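Foltel Tabletop Recording Kit

Our Dorkthorpe workshop set this kit up for people who want good examples for a learning system and want plenty of them. You choose the everyday things, we bring the arm, the gripper and the recording software, and every attempt is saved as its own clip.

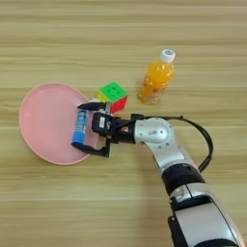
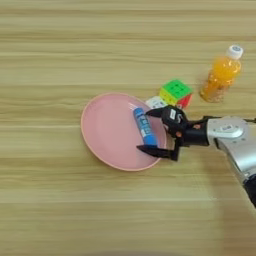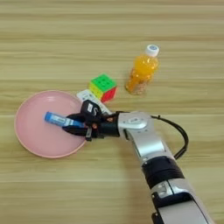
Pink plate task: arm, gripper and small blue item, with the puzzle cube and orange drink alongside.

We love this task! It sounds so simple, but a round thing near a raised rim gives a learner lots to work on – where to close the fingers, how low to go, when to let go. Other objects can stay on the table too, so your examples include a bit of ordinary clutter.

What comes with the kit
Arm with two-finger gripper
Overhead view recording, saved in step with the arm's movements
Foltel software, with keep, redo and discard buttons
Haugen task cards, 30 in the set
Storage for 552 clips before you need to copy them off

A first session
Pick one card and stay with it for 100 clips. Shift the plate a little between goes, turn the small item, swap sides now and then. Keep the fumbles as well, and mark them as fumbles – they're really useful later on! The Clumcombe starter set has 252 clips ready to load if you'd like to try training before recording your own.

Spare finger pads and extra task cards are sold separately.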